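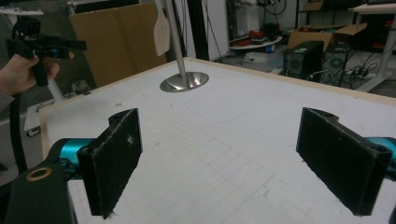

Gripper fingers over a white work surface.

Search this project
Go

Sotlow Kids' Questions Log
README
April 7, 2021 - by the Sotlow maintainers

Sotlow is a small set of written notes on the questions children ask at home. Parents in 17 households wrote down what was asked, what the grown-up said back, and where everyone was at the time. The notes are in plain English and were typed by the parents.

We put it together for people who write for families: picture book authors, parent educators, anyone working on a talk or a leaflet about hard subjects. It has also been used in a classroom exercise on listening.

What is in it

questions.csv - one row per question, in the child's words as the parent remembered them
answers.csv - what the adult said, matched to questions.csv by row_id
places.txt - the list of place labels (car, kitchen, bedtime, store, outside, other)
changes.txt - edits since the first release

Fields in questions.csv

row_id: a number, never reused
home: a letter standing for the household
age: age in whole years, from 4 to 8
place: one label from places.txt
topic: up to 2 labels, separated by a semicolon
text: the question
again: yes if the same child had asked it before, no if not, blank if the parent didn't know

Topic labels were added by us after the notes came in. They are animals, bodies, death, fairness, family, food, money, neighbors, school, weather and other. "Neighbors" covers anyone outside the household, including strangers seen from the car. We went back and forth on splitting it and left it alone.

How the notes were collected

Parents got a paper pad and a short sheet of directions. The sheet asked them to write the question down the same day, leave out last names, and not fix the grammar. Most kept the pad in the kitchen, and that shows in the place column. Questions asked in the car are probably undercounted - you can't write while driving, and by the time the groceries are in, it's gone.

The families all lived in or near Riltbridge. They heard about the log through the Breathnach family center, which also let us use a room for the first meeting. Collection started in May and stopped when the pads were full.

Known problems

Long strings of "why" were handled differently from home to home. Some parents wrote every one on its own row and some wrote "why (x many)" and moved on. Please don't use this set to measure how often children ask why.

Funny questions are more likely to have been written down than dull ones. "Where are my socks" appears once, and we doubt it was asked once.

Home F has two children of the same age and the notes don't say which one was speaking. The again column is blank for that home.

A few answers read as if they were tidied up later. We left them as they came.

Privacy

First names have been swapped for others. Street names, school names and church names were taken out and replaced with [place]. Each family read its own rows before release and could strike any of them. If a family asks us to remove a row later, we take it out of the next version and list the row_id in changes.txt. Please don't try to work out who the families are.

Loading

The files are UTF-8 with commas between fields and double quotes around text. Some questions have line breaks inside the quotes, so use a real CSV reader. Vosell users can import the folder as it is, but need to turn off spelling correction first or it will change the children's words.

Terms of use

Free for teaching, writing and research. Quote single questions as you like, with the row_id. Ask us before reprinting a whole household.

Still to do

- check the age column for home C
- add the second pad from home K
- decide on a label for questions about dreams, now under "other"

This site uses cookies to remember your settings. Accept / Decline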